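家务机器人

家务机器人,说的是能在普通人家里干活的机器。这个词条我写过好几版,越写越像聊天,后来干脆就用第一人称了,大家将就着看吧。我自己在车间里摆弄了好些年机械臂,回家照样得洗碗叠衣服,所以对“机器到底能不能干家务”这件事,格外上心,也格外容易生气。

先说范围。扫地机、洗碗机、洗衣机算不算?严格讲都算自动化,可一般人说起家务机器人,脑子里想的是有手的那种:能把散在桌上的东西收进盒子,能把杯子放回柜子,能把袜子配成对。这篇主要讲有手的。车间里的杂活我也放在一起讲,像分拣零件、给料盒补料、把歪了的工件扶正,因为它们和收拾屋子其实是一类活,都是东西不固定、位置不固定、要求还说不太清楚。

名称

中文里叫法很乱,有叫家政机器人的,有叫服务机器人的,还有叫“双臂平台”的,最后这个一听就是工程师起的名字。我习惯叫家务机器人,简单。车间那一头,大家多半就说“那条胳膊”,比如“那条胳膊今天又停了”。

怎么干活

现在常见的做法,是在桌子两边各装一条机械臂,末端带夹爪,再配几个摄像头。人先遥控着做很多遍,机器从这些示范里学。另一条路是先在电脑里搭一个仿真房间,桌子、盒子、柜子、墙都照着做出来,让程序在里头随便摔随便撞,反正摔不坏。我个人很喜欢仿真,半夜也能跑,不吵邻居!但仿真里练出来的本事搬到真桌子上,常常要打折扣:摩擦力不一样,光线不一样,盒子的重量也不一样,夹爪合拢早了那么一点点,东西就飞出去了。

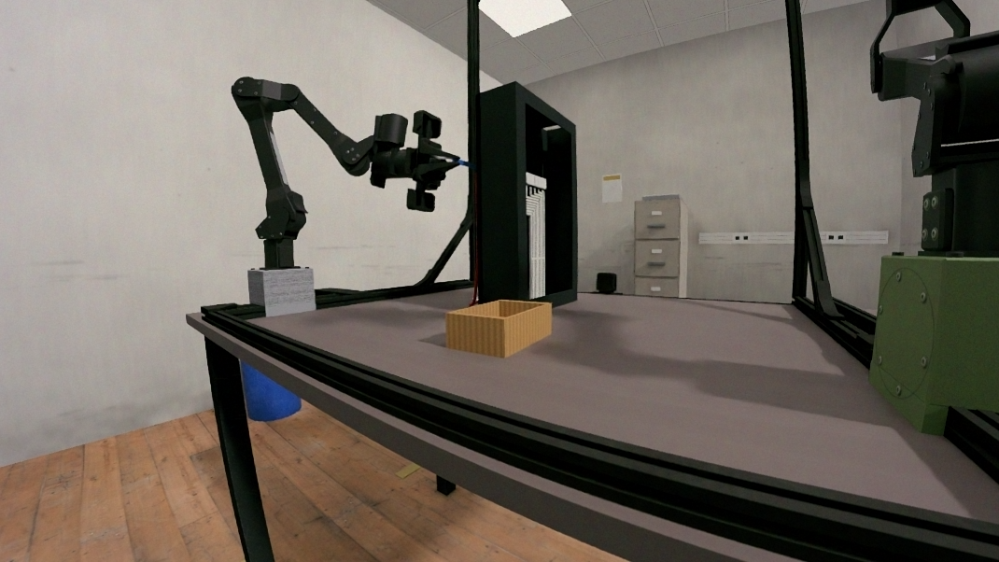

所以很多团队两样都做,仿真里练大动作,真机上磨小细节。Nyberg 这套测试办法就是这么来的:同一个任务,先在仿真里过一遍,再到真桌子上过一遍,两边成绩分开记。我觉得分开记特别要紧。有些宣传材料喜欢把两边混在一起算,读的人一不留神,就以为机器在厨房里也能干得那么漂亮了。

机器已经会什么

把一个硬东西从甲处拿到乙处,只要形状规矩、摆得不太挤,现在的机器做得相当稳。Zonville 的那条包装线,我去看过一个下午,机械臂往敞口盒子里放小件,一直放,看得我差点睡着(这是夸奖,车间里最好的设备就是让人犯困的设备)。开抽屉、关抽屉也还行,前提是把手好抓。擦平整的桌面也还行,就是不知道哪里擦过了哪里没擦,会把同一块地方擦上好几遍,跟我小时候一模一样。

双臂配合这几年进步最明显。一只手扶着盒子,另一只手往里放,听起来没什么,可两条胳膊共用一张桌子,怎么不打架是很费脑筋的。早先的程序干脆让两条胳膊轮流动,一条动的时候另一条举着发呆,慢得要命。现在能同时动了,虽然偶尔还是会互相“礼让”半天,谁也不肯先过去。

机器还不会什么

软的东西。毛巾、衣服、塑料袋、电线,全是难题。衣服每次摊开都是一个新形状,夹爪捏住一个角,剩下的部分往哪儿垂,全看运气。叠 T 恤的演示很多,您仔细看,衣服多半是先铺平了放好的。要它从洗衣篮里随便拎一件出来自己理顺,那就要等很久了。

透明的和反光的东西也麻烦,玻璃杯、保鲜膜、不锈钢锅盖,摄像头看过去经常像什么都没有。还有挤在一起的东西。冰箱里层那瓶酱,人伸手进去,手背顶开牛奶,指头一勾就出来了,机器的“手背”可没有感觉。

再一个是判断。桌上有半张纸,是垃圾还是要留的?这个连我家里人都判断不好,我也不好意思苛求机器。

Bruta 测试

行里有个小规模的测试叫 Bruta,我参加过其中一轮,印象很深,多写几句。Bruta 一共列了 43 项杂活,家里的和车间里的都有,从收笔到理线都在里面。那一轮总共跑了 787 次,每次都从头摆桌子,摆得我腰疼。参加的 Plolletti 双臂机,拿放硬物那几项成绩很好,到了理线那一项,就基本上在跟线较劲。全部项目里,有 7 项它一次都没做成,大半和布料、绳子有关。

我对这个测试有点意见:它只记成与不成,不记用了多久。有一次收桌子,我记得将近 4 分钟才收完,表上照样是一个勾。人收同样的东西,也就是打个哈欠的工夫。要是算上时间,成绩单会难看不少。当然反过来讲,我要是出门上班,它慢慢收一下午又有什么关系呢?这件事我和同事争过好多回,到现在也没争出结果。

家里和车间的差别

车间可以为了机器改。料盒固定住,灯换成匀的,桌边装上带槽的导轨,东西想装哪儿就装哪儿,地上画条线不让人过去。家里可不行,没有谁愿意为了一台叠衣机把客厅重新装一遍(我倒是动过这个念头,被否了)。所以同样一个“把东西放进盒子”,车间里早就能上班了,家里还在实习。

安全也不一样。车间里胳膊一动,人就站远些。家里有小孩,有猫,有突然伸过来拿遥控器的手。力气小了搬不动锅,力气大了又怕碰着人,这中间的度现在还拿捏得不好。

还有打扫机器本身的问题,很少有人提。夹爪沾了油要擦,摄像头糊了要擦,线松了要插。我算不清一台机器省下的活和它带来的活哪个多,反正在我手上,目前还是带来的多一些。

常见误解

一个是觉得外形像人的就更能干。不见得。大多数杂活用两条固定在桌边的胳膊就够折腾了,腿是另外一门学问。

另一个是看了一段视频就以为成了。看视频我有个土办法:先看有没有加速,再看有没有剪,然后看同一件事换个盒子、换盏灯还行不行。三样都过得去,我才会凑近了看第二遍。

现状

那么到底能不能干家务了?我的回答是:一部分能,得挑着来。硬的、分开的、看得清的,可以交给它;软的、挤的、要动脑子的,还是自己来。九月份我又去看了一回 Plolletti 的新夹爪,捏毛巾比从前像样多了,起码能捏住角不掉。叠还是叠不齐,理线也照旧不行。Bruta 的下一轮听说要把计时加进去,等成绩出来了,我再回来改这一节。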